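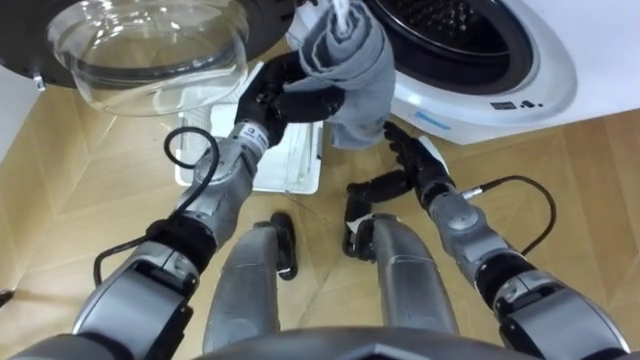 Laundry corner, August, entry 2

Started 8:40. Towels again. Heikki wants the shrinkage numbers before he goes on leave so I'm doing both grey batches and the Cledia white in one go, if the machine lets me.

Machine: front loader, white panel, black door ring w/ the clear bowl glass. Door swings to the left, remember this when stacking the baskets, I put them on the wrong side again this morning and had to shift the lot.

Batch A = Drasitz grey, bath size
Batch B = Chou grey, bath size, looks nearly the same color once it's out of the wrapper. TAG THEM. Laundry marker on the care label, A or B, nothing on the terry itself.
Batch C = Cledia white, hand size. Last, on its own.

Loading

Dry weight first. Batch A came to 711 g per towel on the bench scale (first one off the pile, the rest were close, full list is in the binder). Shake each one out, then one long loose fold, and feed it in end first. Don't ball them up. Balled ones come out with the hem twisted and then you spend ten minutes pulling it straight before you can measure anything.

Leave room at the top of the drum. A hand laid flat should fit in above the load. Joonas packs it tighter and says it makes no difference, his batch last month had a detergent streak down one side so I'm going to keep doing it my way.

Check the rubber seal before closing. Run a finger round the fold at the bottom. Found lint and a bit of thread in there, wiped out with a damp rag, no idea which batch it belonged to. Goes in the log as "lint, unsourced".

Also, care labels. They stick up out of the fold and if one gets caught between the seal and the glass it comes back creased and you cant read the marker. Tuck them in.

Wash

Normal cottons cycle, warm, Jevoton powder, 2 level scoops. NOT heaped. No softener ever, it messes up the absorbency test and we only found that out after a week of odd results in spring.

9:05 batch A in
9:10 went for coffee, came back, had not pressed start
9:22 batch A in, really

Door clicked OK. Bit of a knock in the first spin, settled down by itself. Heikki thinks a back foot has worked loose. Will look once the machine is cold and empty, don't want to be shoving it about mid cycle.

Unloading

Take them out one at a time. Find an edge, not the middle, and draw it out slowly with the other hand underneath, because a wet bath towel is heavy and the free end will go straight to the floor. Floor = rewash = lost morning. If two come out tangled, push both back in and turn the drum by hand a bit, they usually let go. Pulling harder just stretches the hem, and then that towel is no good for the length measurement.

Before shutting up, feel round the inside of the drum with your palm. Top too. Hand towels cling up there after a fast spin and get missed. (This is how we ended up one short in Batch C in June. It was in the machine the whole time.)

10:41 A out. Nothing dropped. Wet weights in binder. One towel has a pulled loop near the hem, left it alone, marked it on the sheet. Do not snip it till Heikki has seen it.
10:50 B in
12:15 B out, fine. Color came off a little on the white test cloth, more than A. Kept the cloth, it's in the drawer with the tape measures.

Drying

Line, not tumble, for A and B. Pegs at the corners only. Length measured flat on the bench after they're properly dry, no tugging, smooth with the side of the hand and read the tape at three places. If the three readings don't agree within a few mm then it isn't lying flat, start over.

Fan on low for 180 minutes then turn them. I forgot to turn the left line, did it late, so those will be a bit behind. Noted on sheet.

Joonas wants the tumble dryer tried on half of B. Fine by me but not today, and not until we have the line numbers for the full set or we'll have nothing to compare with.

Batch C

13:05 Cledia in. Ran an empty rinse first so no grey fluff gets on the white. Still some fluff. Roughly a pinch out of the filter afterward. Next time C goes first thing in the morning, before teh greys. Can't see why we ever did it the other way round.

14:20 C out, counted against the sheet, all present.

Leave the door open overnight. Somebody keeps closing it to get past with the cart and then the drum smells like a wet dog by morning. Put a note on it.

To do
- back foot, machine
- more Jevoton, the box is almost done
- new marker, B tags already fading after one wash, have to redo them before wash two
- ask Heikki if the pulled loop counts as a fault or as wear. The sheet has a box for both and I've left both blank
- second wash for A and B, same settings, same powder
- get the tape measure back from Joonas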